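How to Submit a Self-Tape Audition for a Television Serial

Productions cast through the Drunska portal accept recorded auditions for all speaking parts, including short-run and replacement roles. Applicants should read the full procedure before recording. Incomplete submissions are not returned for correction.

Step 1. Read the casting notice

Each notice lists the role, the playing age, the language of performance and the number of episodes planned. For daily serials, check the shooting location as well. Trurklow Studios requires actors to live within 32 miles of the lot for the length of the contract.
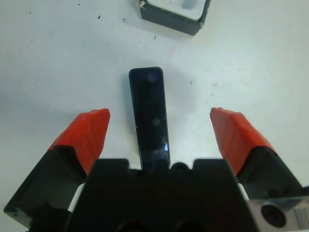
Scripts for the audition are released as two short scenes, known as sides. Both must be learned and performed as written, without changes to names or dialect. Keep the phone silenced and out of reach during rehearsal, lying flat on a plain table like the narrow black rectangle with rounded corners shown with this step, so that the lines are tested from memory. A printed copy may be used for the first readings only.

Step 2. Arrange a reader

The other parts in the scene must be read aloud by a second person, who stays off screen. The reader should speak more quietly than the applicant and should not act the part. Recorded or computer-generated voices are not accepted.
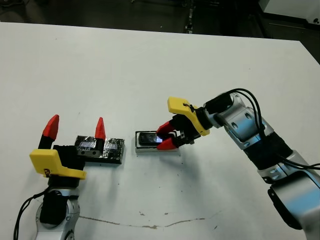 May the same reader be used by more than one applicant?

Readers may assist any number of applicants, provided that each recording is made separately and the reader is not applying for the same role.

Step 3. Record the scenes

Record horizontally, from the chest up, against a plain wall. Face the main source of light. Clothing should suggest the character without being a costume; uniforms, wigs and heavy makeup are discouraged. Each scene should be recorded in a single take with no music, titles or filters.

Begin with a separate introduction giving name, height, city of residence and current commitments. An applicant already under contract to another serial must state the month in which that contract ends.
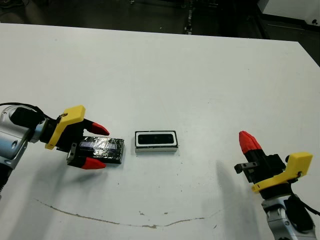 The introduction and the two scenes are uploaded as three files, each no larger than 300 MB. Label every file with the role first and the applicant's surname second. A written summary of past work, limited to 800 characters, is entered directly on the form.

Step 4. After submission

The portal issues a receipt number within 36 hours. Shortlisted applicants are contacted by Holmgren Casting to arrange a live reading. Applicants who are not shortlisted may apply for other roles in the same serial.

Related items

Preparing a Voice Reel for Dubbing Work
Taking Over an Established Role
Rikis Guide to Daily Serial Contracts
Child Performers: Permits and Working Hours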